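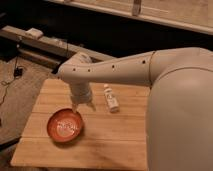

*Lorna Withycombe*

# Osley tabletop arm

The Osley is the arm we sell the most of at Promstead, and it's the one I'd still point you to if you want something that can work over a small wooden board at floor or bench height and pick up ordinary household things. Before you get to the ordering part, though, I'd like you to read about the wrist sag, which caught us by surprise last year and which you may run into if you buy a used one (or already have one humming along in a back room somewhere).

## What went wrong

In November a customer in Skollinthorpe wrote to tell us that her arm had been cut off from power while it was holding position over a dish, and that the wrist had sunk until the fingers were resting in the bottom of it. Nothing broke and no one was hurt. Still, an arm that's been told to stop ought to stay where it was stopped, and this one had slipped down a good bit further than we'd ever seen on our own bench.

We asked for the arm back, and then we wrote to everybody on our list, and in the end we had 12 of them with the same trouble. The cause was the holding brake in the wrist joint. A batch of brake springs had gone in slightly weak, and after a lot of use they no longer pressed hard enough to carry the gripper when the motor let go. Arms with fewer than 2000 hours on them mostly behaved just fine, so it slipped right past our testing, and I'm sorry about that!

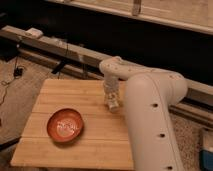 **Can I keep using my arm while I wait for the new brake?**

Use it for light work only, keep your hands out from under the gripper, and lower the arm to its rest position before you turn the power off.

## Which arms are affected

Look for the serial number on the underside of the base. Anything up to and including 1624 may have the weak spring. Later arms left us with the heavier one already in place, and you don't have to do a thing. If the number has worn away, which does happen on arms that get slid back and forth a lot, send us your order confirmation and we'll look it up from that.

## Checking for sag at home

Please set aside a quiet quarter of an hour for this, with no pets or small children wandering through.

1. Clear away anything breakable and put a folded towel under the gripper.
2. Empty the gripper and bring it to a hand's width above the towel.
3. Press the stop button and wait for the motor hum to end.
4. Watch the fingertips for 10 seconds without touching the arm.

A tiny settling movement as the brake takes hold is normal. If the fingertips keep creeping after that, however slowly, the brake needs replacing. Don't try tightening the wrist screws to cure it (several people did, very understandably), as they have nothing to do with the brake and you can crack the housing.
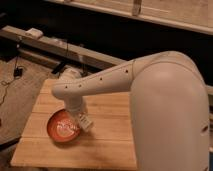 One longtime owner wrote back that the creep on hers was so slow she had put it down to her own eyesight, and that she'd only been sure once she laid a ruler alongside the wrist. She also thought we should have sent the notice by regular mail as well as email, and she was right, so we've done that now.

## The replacement brake

The new part is made for us by Xia and comes as a sealed cartridge with the heavier spring inside. It's free for every arm in the affected range, no matter how many times the arm has changed hands. You can fit it yourself with the small hex key that came in the box, or ship the arm to us and we'll do it and run the sag check before it goes home.

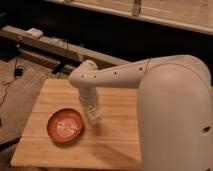 *Gripper just above the board, with the bowl to its left.*

## Ordering

New arms come with the gripper, power adapter, hex key and printed guide. The board and the things you put on it are up to you. For a free brake cartridge, choose "Wrist brake, Osley" on the parts page and type your serial number in the notes box, and please add a phone number too if you'd like one of us to talk you through the fitting.

Page last updated August 29, 2021.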